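第4章 夹爪的试装与对比

本章适用于在 Wolisbridge 工作台上更换、试用和比较末端夹爪的人员。机械臂本体的安装见第2章，控制器的网络配置见第3章。如果您只打算让一只夹爪一直装在上面，读到4.4就可以停了。

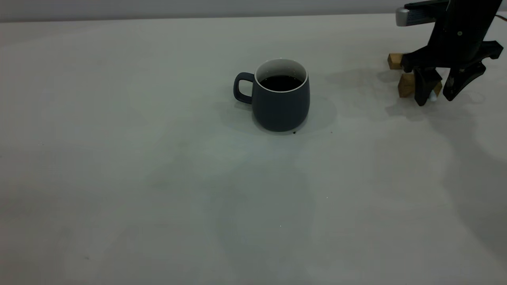 先说结论部分的适用范围：本章的步骤能告诉您，在这张台子上、用这套控制器、抓这几样东西时，两只夹爪哪一只麻烦少一些。它推不出哪一只“更好”。我们收到过不少引用本手册旧版数据的采购申请，其中多数把抓木块的结果当成了抓一切东西的结果。请不要这样用。

本版修订日期：2022-06-07。修订人 Naima Younis，机械部分由 Gilles Joly 核对，控制器部分由 Léonie Picard 核对。旧版4.6节的评分公式已删除，原因写在4.9节。

4.1 开始之前

本章以两款夹爪为例：Jarata 的平行夹爪（以下称J型）和 Hirnell 的自适应夹爪（以下称H型）。控制器为 Perrin。其他型号可以参照执行，但接口板、线序和开合方向都需要自己核对，我们没有逐一试过，也不打算替厂家担保。

请准备：

1. 待比较的夹爪，连同各自的原装线缆。不要用J型的线去接H型，插头插得进去不说明线序相同。
2. 与法兰匹配的转接板。
3. 内六角扳手一套，扭力扳手一把。
4. 没有用过的指垫。两只夹爪的指垫要么都换新，要么都不换。
5. 小木块若干，带把手的陶瓷杯一只。
6. 厨房秤、卷尺、美纹纸胶带、软布、吸水纸。
7. 纸质记录表。电子表格可以事后再录，原因见4.9。

注意：厂家随箱附带的演示物件（橡胶方块、塑料圆柱）请放回箱子里。这些物件多半是挑过的，尺寸刚好落在夹爪行程中段，表面又涩，任何一只能通电的夹爪都抓得住。用它们检查线路可以，用它们比较性能没有意义。

关于样本册上的数字

J型和H型的样本册都给出了夹持力、重复精度和闭合时间。读这些数字时请留意以下几点：

夹持力通常是在指根处测得的。指尖处会小一些，小多少取决于手指的长度和刚度，样本册里一般找不到。

重复精度指夹爪自身的开合，与机械臂、转接板、相机标定的误差无关。把它当成整套系统的精度来引用，是我们见得最多的错误。

闭合时间多半从电机启动算起，到手指到位为止。从控制器发出指令到电机启动之间的那一段没有算进去，而在我们的台子上，这一段有时比闭合本身还长。

“自适应”一词没有统一的含义。有的指手指可以弯曲，有的指软件会根据电流调整夹持力，有的只是换了一副软指垫。请看结构，不要看名称。

4.2 拆下旧夹爪

1. 在示教器上把机械臂移到维护位姿，即法兰朝下、夹爪距台面一臂高的位置。
2. 张开夹爪。如果指间还夹着东西，先用手托住再张开。
3. 在控制器上执行“停止”，等待状态灯变化后再切断夹爪电源。
4. 按下急停按钮。
5. 拔下夹爪线缆。握住插头外壳拔，不要拽线。
6. 松开转接板上的4颗螺钉，对角逐颗松，最后一颗松开前用另一只手托住夹爪。
7. 如装有腕部相机，先取下相机支架，再取夹爪。相机支架的螺钉与转接板的螺钉长度不同，混用会顶坏螺纹。
8. 把拆下的螺钉放进小盒，不要放在台面上。

警告：切断夹爪电源不等于切断机械臂电源。第4步不能省略。部分夹爪断电后会保持夹持，部分会松开，还有一部分取决于断电前的状态。J型的说明书写的是“保持”，我们手上的这一只在低夹持力设定下断电时松开过。厂家答复说这属于正常现象。您可以自行判断这一答复的分量，但请不要把手放在被夹物件的下方。

4.3 安装待试夹爪

1. 用软布擦净法兰面和转接板的两面。一粒碎屑就足以让夹爪歪斜，到指尖处会放大到肉眼可见。
2. 把定位销插入法兰。定位销应当用拇指就能压到底。压不到底时，请检查孔内有无残留的螺纹胶，不要用锤子。
3. 装上转接板，对角拧紧，先用手拧到贴合，再用扭力扳手拧到转接板上标注的数值。
4. 装上夹爪。确认开合方向与您打算使用的抓取方向一致。H型的外壳前后看起来差不多，有标签的一侧应与法兰零位刻线对齐。
5. 装上相机支架和相机（见4.5）。
6. 连接线缆，沿前臂走线，在每个关节处留出余量。
7. 手动把腕关节慢慢转到两端极限，看线缆是否被拉紧、是否蹭到夹爪外壳。
8. 释放急停，给夹爪通电。

注意：第7步请用眼睛看完整个行程。样本册上的“内走线，无缠绕”指的是夹爪内部。外部这段线由您自己负责，而线缆在腕部露出一截，或者从外壳旁边绕过去，都是常有的事。露出本身没有问题，绷紧了才有问题。

注意：厂家宣称的“快换”多指不用工具就能拆装。我们计过时，加上重新走线、重新标定，快换转接板并没有让整个更换过程快多少。如果您打算为快换功能另外付款，请先想清楚您一周换几次。

手指形状的核对

两只夹爪的手指往往不一样，同一只夹爪的两根手指也可能不一样：一根方而厚，另一根带弧度、向外撇，这样的组合并不少见。核对时请做到：

1. 把夹爪闭合到底，看两根手指在哪里先接触。先接触的位置才是真正受力的位置，与图纸上标出的夹持面可能有出入。
2. 夹一张薄纸，沿手指长度方向逐段试拉。拉得动的那一段实际没有夹持力。
3. 张开到最大，量指尖之间的净距。请量净距，不要抄行程。手指带弧度时两者差别不小。
4. 把上述结果画成草图，附在记录表后面。草图画得难看没有关系。

4.4 控制器设置

以下以 Perrin 控制器为准。菜单名称随固件版本略有变动，找不到时请按功能找。

1. 进入“末端工具”，选择“新建”，不要覆盖旧工具的配置。
2. 输入工具名称。建议写明型号、指垫和日期，例如“J型_新垫”。只写“夹爪2”的配置，过一个月谁也认不出来。
3. 输入工具质量。请用厨房秤称出夹爪、转接板、相机、支架的总质量再输入，不要把各自样本册上的数值相加。样本册常常不含线缆和螺钉。
4. 输入质心位置。没有条件测量时，可使用控制器的自动辨识功能，但须执行两次，两次结果明显不同就说明有一次是错的，也可能两次都是错的。
5. 设置工具中心点。
6. 设置开合限位。
7. 设置夹持力。首次试用时选最低一档。
8. 设置指令超时。我们使用400毫秒。设得更短，H型会频繁报通信错误；设得更长，真的断线时机械臂会带着没夹住的东西继续走。
9. 保存，重启控制器，再回到这一页，确认数值还在。

第9步看起来多余。固件有一个版本会在重启后把夹持力恢复为默认值，页面上显示的却仍是您输入的数值。Perrin 的技术支持告诉我们该问题已在后续版本中修复。我们升级后没有再遇到，但也没有办法确认它在所有情况下都修好了，所以这一步留着。

通信检查

1. 在“诊断”页发送张开指令，听声音，看手指。
2. 发送闭合指令，同样听和看。
3. 连续交替发送30次。每一次都应有动作，也都应有“到位”信号返回。
4. 在指间放一块木块再做一遍。此时应返回“夹到物体”，而不是“到位”。
5. 拿掉木块，让夹爪空闭合，此时应返回“到位”。
6. 闭合途中拔掉线缆，看控制器多久报错。请在夹爪远离台面时进行。

警告：第4步和第5步的返回信号如果相同，请不要使用该信号来统计抓取成功。很多对比数据的问题就出在这里：程序数的是夹爪自己说抓住了多少次，从来没有人去看东西在不在指间。

关于两只夹爪的夹持力设定

J型的夹持力以百分比设定，H型以档位设定。两者之间没有可靠的换算关系。把J型调到50%、H型调到中间一档，并不能称为“相同条件”。可行的做法有两种：

做法一：各自调到刚好能稳定提起同一物件的最低设定，然后比较。
做法二：用测力计在同一指位测出实际夹持力，调到一致，然后比较。

我们推荐做法二，手头没有测力计时用做法一，并在记录表上注明。两种做法得出的名次可能不同。Maxence Langlois 在旧版附录中用做法一得出H型略优，Josiane Barbier 改用做法二重做之后，两者分不出高下。这两份数据我们都保留了，没有取平均。

4.5 腕部相机

腕部相机会影响对比结果，方式有两种：它增加质量，也占据空间。如果一只夹爪带着相机测、另一只不带，后面的数据就不必看了。

1. 把支架装在夹爪外壳侧面，螺钉用支架自带的那一组。
2. 装上相机，镜头应能看到两根手指的指尖。看不全时，调支架，不要改程序里的裁剪范围。
3. 把夹爪张开到最大，看手指是否碰到相机或支架。再闭合到底，看一遍。
4. 手动把机械臂降到抓取高度，看支架最低处离台面还有多远。
5. 把带杯子的位置也试一遍。支架从木块上方过得去，从杯口上方未必过得去。
6. 执行手眼标定。
7. 标定完成后，让指尖去碰台面上的一个胶带十字，换4个方向接近。偏差方向应当杂乱。如果总偏向同一边，标定有问题，或者支架松了。

注意：标定软件给出的残差是它对自己的评价。残差很小而指尖碰不到十字，这种情况我们见过不止一次。请以第7步为准。

注意：夹爪和机械臂都会在台面上投下影子，几道影子还会叠在一起。浅色台面上，影子的边缘有时会被识别成物体的边缘。更换夹爪后影子的形状也跟着变了，原先能用的识别参数可能不再好用。由此造成的失败不应记在夹爪头上，但如果不单独标注，它一定会被记在夹爪头上。

外部固定相机

如果同时使用台边的固定相机，请在换夹爪前后各拍一张空载画面，对比取景是否移动。换夹爪时胳膊碰到三脚架是常事，碰完之后自己没有察觉也是常事。

4.6 台面准备

1. 擦净台面，等它干透。
2. 检查台面有没有色斑和碎屑。浅色哑光台面上的淡淡灰斑擦不掉时可以留着，两只夹爪都在同一块台面上测就行。
3. 用胶带标出机械臂底座的投影，以后用来确认底座没有挪动。
4. 打开照明，关掉或挡住会随时间变化的光源。窗帘请拉上。
5. 把物件的起始位置记录在纸上，不在台面上做明显标记。明显标记会被相机看到，识别程序会因此变得比平时“聪明”。
6. 清空台面上与本轮测试无关的东西。

我们试过白色、木纹和深色三种台面，最后选用浅灰白哑光面。它的好处是深色杯子和浅棕色木块都看得清。它的坏处是白色的小东西，例如掉下来的指垫碎片，几乎看不见。每一轮开始之前，请用手背贴着台面扫一遍。

注意：供应商来现场演示时，常常会自带一块台面或一张黑色桌布。请礼貌地请他们用您的台面。演示结果往往会有变化。

4.7 木块测试

木块测试用来发现安装和配置上的毛病，不用来决定买哪一只。两款像样的夹爪都应当能够轻松通过。如果有一只通不过，请首先怀疑自己的安装。

1. 取两块小木块。棱边有毛刺的换掉。
2. 把第一块放在夹爪正下方，各面与手指平行。
3. 以低速执行：下降、闭合、提起、停顿、放下、张开、退回。
4. 每次完成后，用眼睛确认木块的位置，写在记录表上。
5. 重复30次。中途不调参数。调了参数，就从头数。
6. 把木块转过一个角度，再做一组。
7. 把第二块放到第一块旁边，间隔略大于手指的厚度，抓其中一块。
8. 再把两块一前一后放置，前面一块靠近手指内侧，观察手指下降时会不会碰到另一块。

第7步和第8步比前面几步有用得多。单独一块木块放在空旷的台面上，夹爪厚不厚、外壳宽不宽都看不出来。旁边一旦有别的东西，方而厚的手指就会显出它的厚度，外撇的手指张开时要扫过的范围也会比行程数字暗示的大。

判定方法：

“成功”：木块被提起，停顿期间没有滑动，放下后仍然直立在目标位置。
“勉强”：提起了，但转了方向，或者放下后翻倒。
“失败”：没有提起，途中掉落，或者碰动了另一块。
“无效”：急停、断线、识别错误、有人碰了台子。

请不要把“勉强”并入“成功”。样本册里的成功率大多是并过的，样本册也大多不会说。

“无效”的次数也要写进报告。一只夹爪如果常常因为断线而“无效”，去掉这些再算成功率，会显得非常可靠。

常见现象与处理

木块总向同一侧翻倒：两根手指没有同时接触。检查工具中心点，再检查手指安装。

提起时木块慢慢下滑：指垫脏了，或者夹持力设定没有保存。先擦指垫，再回4.4第9步。

闭合时木块被弹走：闭合速度过高，或者木块不在两指中间。降速后再试，降速之后两只夹爪应使用同一速度。

前十来次都好，之后变差：可能是指垫在移动，也可能是电机发热。停下来看指垫，让夹爪歇一会儿再做。歇过之后恢复正常的，请把这一点写进报告，它会影响连续工作。

控制器显示成功，木块还在台面上：见4.4通信检查中的警告。

4.8 带把手杯子的测试

选用杯子，是因为它同时具备几样让夹爪为难的东西：腹部比底部宽、表面光滑或者半哑光、一侧有把手、里面可能有液体。选用的杯子请固定下来，两只夹爪用同一只。我们用的是一只深灰色的鼓腹陶瓷杯，白色内釉，杯身中段最宽，往下略收。

警告：先用空杯完成全部步骤，再考虑加入液体。加液体之前，请把台面上的电气接头移开或者盖好。不要用热饮。台子上放着一杯快满的咖啡时，不论那是测试用的还是谁的，都不要启动未经验证的程序。深色液体溅到腕部相机上，清理起来要花的时间远比一轮测试长。

空杯

1. 杯子放在台面中部偏一侧，把手朝左。
2. 量杯身最宽处的外径，与4.3量得的净距比较。每侧余量小于一根铅笔粗细时，请放弃从正上方夹杯身，改夹杯沿或把手。
3. 设定下降终点。夹杯身时，手指应落在最宽处略下方。落在上方，闭合时杯子会被往下挤；落得过低，指尖会碰台面。
4. 夹爪闭合方向避开把手。
5. 低速执行一次，手放在急停按钮上。
6. 提起到刚离开台面即停，看杯子是否倾斜。
7. 放下，看杯底是否平稳着台。
8. 确认无误后执行30次，记录方法同4.7。
9. 把手改朝右，再做一组。
10. 改夹把手，再做一组。

第10步里，两款夹爪的表现差得最多，也最容易被误读。把手的开口略呈方形时，厚手指可能伸不进去；弧形手指能够钩住把手，但钩住之后杯身会绕把手转动。空杯转得少，看不出来。加了东西之后转得多。单凭空杯的结果写下“可抓取把手”几个字，我们认为是不负责任的。

加载

1. 先加干燥的配重，不加液体。我们用米粒，装在小袋里放进杯中，连杯称重到400克。
2. 重复空杯第5步到第8步。
3. 结果没有“失败”时，才换成冷水。水面到杯口留出两指宽的距离。
4. 杯子周围铺吸水纸。吸水纸会改变台面的颜色和杯底的摩擦，两只夹爪都要铺。
5. 以空杯测试一半的速度执行。
6. 每次完成后查看吸水纸。有湿痕即记为“勉强”，哪怕杯子稳稳地放回了原处。
7. 测试结束后倒掉水，擦干杯底和台面，再擦干指垫。

注意：供应商提供的演示视频里，杯子里若有液体，请看它有没有晃动，也请看液面有多高。视频若经过加速或剪辑，请索要未剪辑的一段。我们向两家都提出过这一要求，一家给了，给的那一段比宣传片慢得多，另一家至今没有回音。这里不写是哪一家，免得您据此下结论；没有回音也可能只是邮件送错了人。

指垫的影响

在光滑的釉面上，指垫的作用往往大过夹爪本身。做完上述各组之后，如果条件允许，请把两只夹爪的指垫换成同一种材料，再做一遍空杯测试。我们做过一次。换垫之前J型领先，换垫之后领先的幅度小到不值得写进报告。也就是说，先前量到的有一大半是一块橡胶的本事。

这一结果来自一只杯子、一种橡胶，请不要引申到玻璃杯和纸杯。

4.9 记录与比较

请用纸质表格，当场填写，由执行测试的人签名。电子表格在事后补录时，“勉强”会不知不觉地变成“成功”，这一点我们在自己身上就发现过。Léonie Picard 对照视频核查了旧版的一组数据，有几行对不上，方向全都一样，都偏向测试者事先看好的那一只。

每组记录至少包含：

夹爪型号与序列号
指垫材料，新或旧
是否装有腕部相机
夹持力设定及所用做法（见4.4）
速度
物件、朝向、装载情况
四类判定各自的次数
中途是否有人调整过任何东西
测试者

测试顺序

先测J型全部组别、再测H型全部组别，这种排法省事，但有两个毛病：测试者越往后越熟练，指垫和杯子的表面越往后越脏。请把两只夹爪交替进行，至少换装一次。换装麻烦，因此很多对比省掉了这一步。阅读别人的对比报告时，可以先找这一条，找不到就把结论打个折扣。

关于已删除的评分公式

旧版把成功率、速度、噪声和价格按权重合成一个总分。我们删掉它，是因为权重是随意定的。把噪声的权重稍稍提高，名次就倒过来。有人来信索要“官方权重”，我们没有这样的东西。请把各项结果分开列出，让读报告的人自己取舍。

多大的差别算差别

每组30次，差一两次不能说明问题。把同一只夹爪拆下、装回、重测一组，两组之间就可能差出这么多。建议您真的这样做一遍，用它得到的差距当作尺子：两只夹爪之间的差距如果没有超过这把尺子，报告里就写“未见差别”。采购部门不喜欢这四个字，但可以接受。

4.10 故障对照

通电后无反应
检查急停是否释放。检查线缆是否插到底。检查控制器中所选的工具是否为当前夹爪。仍无反应时，换回旧夹爪试一次，旧夹爪能动，问题在新夹爪或者它的线缆。

夹爪自行张合
立即按下急停。多为线序错误，或者两个工具配置占用了同一地址。查明之前不要重新通电。厂家电话支持可能建议您“重启试试”，请先拔掉夹爪线缆再重启。

到位信号时有时无
活动腕部线缆，看信号是否随之变化。有变化即为线缆问题。没有变化时，检查开合限位是否设得过紧。

闭合后两指错开
手指螺钉松动，或者定位面有异物。拆下手指，擦净，重新安装，重做4.3的薄纸检查。

更换夹爪后机械臂报过载
工具质量或质心输入有误。先核对4.4第3步。不要用调高碰撞阈值的办法消除报警。阈值调高之后报警确实会消失，机械臂压到台面时它也同样不会响。

指尖附近出现白色小块
可能是指垫翘起，也可能是粘在手指上的杂物。断电后取下查看，确认来源再继续。属于指垫的，该组作废，换垫重测。

腕部相机画面抖动
支架螺钉松动，或者线缆在拉相机。先查线缆。

夹爪外壳发热
可以用手摸住不放，继续。摸不住，停机冷却。H型的说明书称该温度在允许范围内，但允许范围是对电机而言的，对指垫的胶未必合适。

4.11 测试结束

1. 取下指间的物件，张开夹爪。
2. 把机械臂移回维护位姿。
3. 拿走杯子，倒空，洗净。
4. 收起木块，检查台面上有没有碎屑和水滴。
5. 切断夹爪电源，按下急停。
6. 在控制器中导出当前工具配置，文件名与工具名称一致。
7. 把纸质记录表放进工作台下的文件夹，草图一并放入。
8. 如果决定保留当前夹爪，在第2章末尾的设备清单上更新型号。如果决定换回，重做4.2到4.5，包括标定。换回原来的夹爪之后沿用原来的标定值，这种做法我们不认可，哪怕定位销还在老位置。

注意：试用品归还期限以借用单为准。J型和H型的借用单上都有一条，要求归还时附“使用反馈”，反馈可能会被用于宣传。请只填写4.9中的原始次数和测试条件，不要填写形容词。

下一次修订计划在7月，届时加入Jarata新款软指垫的测试。在拿到实物之前，我们对该指垫没有意见，也请不要引用厂家关于它的说法作为本手册的内容。发现本章步骤与您的设备不符，请在记录表背面写明章节号和固件版本，交给 Gilles Joly。

相关章节：2.5 法兰与定位销；3.2 工具地址分配；5.1 碰撞检测。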